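Flarnoleck Tabletop Manipulation Challenge

The Flarnoleck Tabletop Manipulation Challenge, usually shortened to Flarnoleck, is a student robotics competition for two-arm tabletop robots. It is run each spring by the Somberg Technical Institute and is open to college teams and to high school clubs with a faculty sponsor. Teams program a pair of fixed robot arms to sort, move and put away common household and workshop items. The final round is held in May.

History

Flarnoleck grew out of a lab course at Somberg in which students shared one pair of arms and graded each other's programs. The course had no lecture component, and the weekly tasks were posted on the lab door. When students from Aguirre College asked to take part, the tasks were written up as a rule book and the first open contest was held the following year. The name comes from the street where the original lab stood.

Early contests used wooden blocks and plastic cups. These were dropped after several teams scored full marks, and the organizers moved to items with cords, handles and loose parts. The current rule book was posted on Monday, June 10, 2024, and replaced the separate college and high school editions.

Format

A team has up to 4 members. Each team is assigned a station and keeps it for the whole season. The organizers set the arm type and the length of the front rail. Everything else about the station, including the wall covering, the table surface and any decoration, is left to the team, and stations differ a great deal in appearance. Judges do not score looks, but a program is expected to cope with whatever background its team has chosen.

A run lasts 70 seconds in the qualifying rounds and 65 in the final. Team members may not touch the table once a run has begun. An item dropped off the table is out of play, and an item dropped on the table may be picked up again without penalty.

Tasks

Tasks are drawn from a list published at the start of the season. The best known are the following:

Basket fill. Items lying on the table are placed in a storage basket.

Basket clear. The reverse of basket fill. Items must be lifted out one at a time.

Cloth fold. A square cloth is folded twice and laid flat.

Meter sort. Multimeters with their test leads attached are moved between the table and a basket. The leads tangle easily, and a gripper that closes on a lead will often drag a second meter along with it.

At the Aguirre station, meter sort is practiced with a white slotted basket set against the back wall and meters of several shapes, including a clamp-style model.

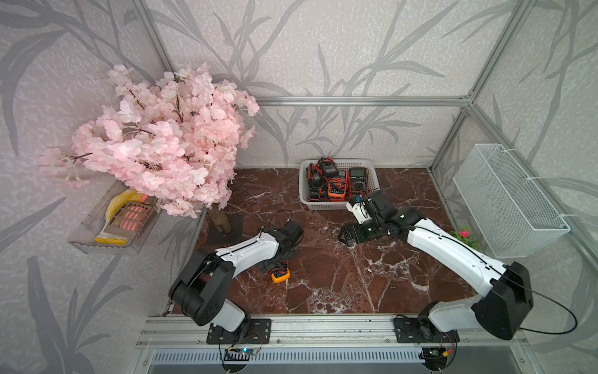 Most teams assign one arm to the basket and the other to the open table, which keeps the two from crossing. A few have tried passing items from one gripper to the other. The hand-off costs time, and the rule book counts a meter dropped during it as not moved.

Scoring

The highest possible season total is 3000 points, divided evenly between the qualifying rounds and the final. Points are given for each item placed correctly. Deductions are made for striking the enclosure, for pulling a lead out of its meter, and for any stop that requires a restart. Ties are broken by the earlier finishing time in the last run.

Awards

The winning team receives the Fodik Cup, named for the Fodik Machine Shop, which cut the mounting plates for the first season. A separate prize is given for the best written record of a season's work. The records are kept at the Somberg library, where later teams may read them but not copy program code from them.

See also

Somberg Technical Institute
Aguirre College Robotics Club
Fodik Cup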